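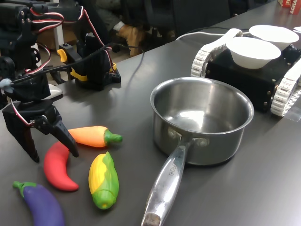
Why did the first batch of carrot brine go cloudy while the chilli stayed clear?

Most likely the salt. The carrot jars got the table salt with anti-caking agent in it, the chilli jars got the Prulport coarse salt, and the haze was there before any vegetable went in.

2018-05-29

Repeat of the brine trial, one salt only. Prulport for everything, weighed dry, dissolved in tap water that had stood overnight uncovered. Brine at 3 per cent by weight of water. The Wannasri sheet gives its figure by weight of water plus vegetables, so its numbers are not comparable with ours unless converted. I have pencilled the conversion on the back of the sheet.

Meter: the Trarer pH pen drifted again. Rinsed, blotted, recalibrated against the two fresh buffers. Old buffers discarded. Readings before the recalibration are struck out in the table and should not be used, including the one Sudheer Nair copied to the bench sheet.
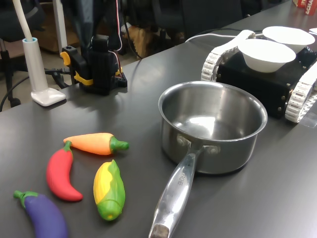

Jars are the Wotel ones with the clip lid. Rubber rings boiled and left on a clean towel to drain. One ring has a flat spot on the moulding seam and was set aside. With a bad ring the lid still closes firmly, so check for bubbles under water before filling, as on the last round.

Filled 8 jars, half carrot, half chilli. Carrot cut in sticks, skins off. Chilli left whole with a slit down one side. Headspace 2 cm in all. Weights on top; anything that floats above the brine gets pushed under at the morning check.

Shelf temperature 19 at the start, read from the glass thermometer. The cupboard next to the hot water pipe is warmer than the shelf and was not used.
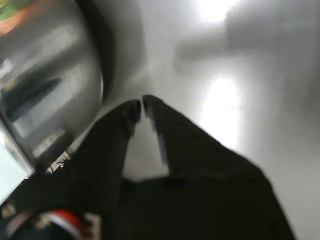 Sampling: draw from mid-depth with the long pipette, close the lid straight away, read within some 9 minutes. Last time samples sat on the bench through lunch and the spread between duplicates was wider than the change we were trying to measure. Rinse the pipette between jars, carrot first, then chilli, so that no heat carries over to the tasting.

Taste only after the pH is below 4.6 and the brine smells clean. Discard any jar with fuzzy growth, whole contents, no skimming.
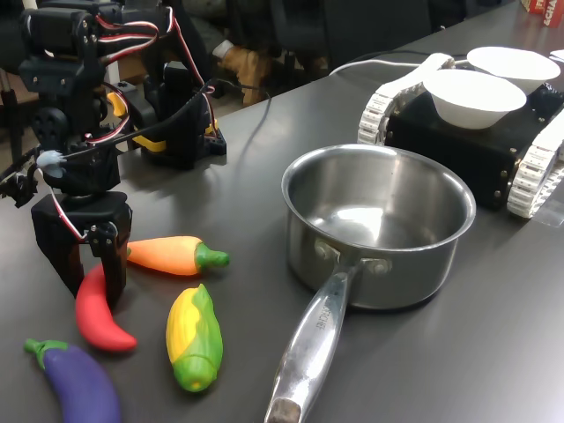
Record keeping for the cut log needs tidying. Half of the sketches have the carrot drawn stem left and half stem right, which makes the position of the soft spots useless. From now on draw it the way the toy carrot lies, green top to the right, and measure from the top end. For chilli, draw the curve as it falls and mark the stem. Lid tags in orange and red to match the contents.

To do: order buffers, replace the flawed ring, ask Sudheer whether he kept the water hardness result. Long-hold jars to be opened in July.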